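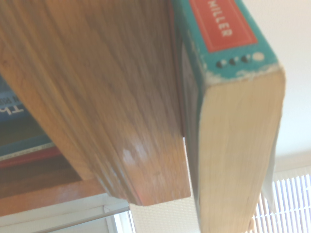

A thick paperback up against the wood.

So I finally have some good news for the handful of us who still talk about Dakidora like it came out last week. The fan translation is done! Hashini Marikar posted the patch on Monday night, and I was up until two in the morning playing it (no regrets, a little coffee).

If you missed this one, Dakidora is a 16-bit action RPG where you play as Vitus, a lighthouse keeper's kid who has to cross the drowned kingdom of Akanda one bell tower at a time. It never got an English release. I played it as a teenager with a stack of printed notes in my lap and got completely stuck in the salt mines.

Hashini and her script editor, Lakmal Jayawardena, rewrote 2,388 lines of dialogue, plus all 48 item descriptions.

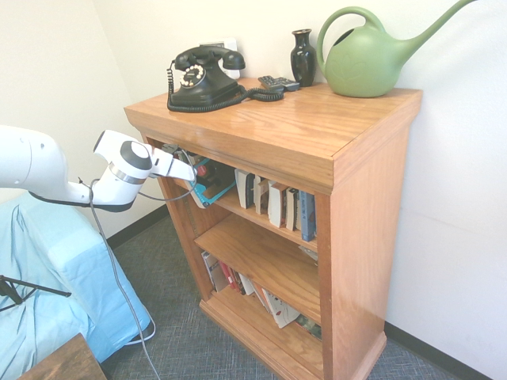
The menus got a lot of love too. Item names used to be squeezed into a tiny box, and now they fit without those awful abbreviations. Bontu Ejigu redrew the font from scratch and it looks like it was always there — I had to check my old save to remember how bad it used to be. There's also an optional tweak that makes the third boss, Sestovard, a bit less of a brute. I'm leaving it off for now, mostly out of pride.

One known bug so far: the game can freeze if you open the map while a bell is ringing. Hashini says a fix is coming in January, so save often until then. I'm 18 towers in and heading back to those salt mines tonight.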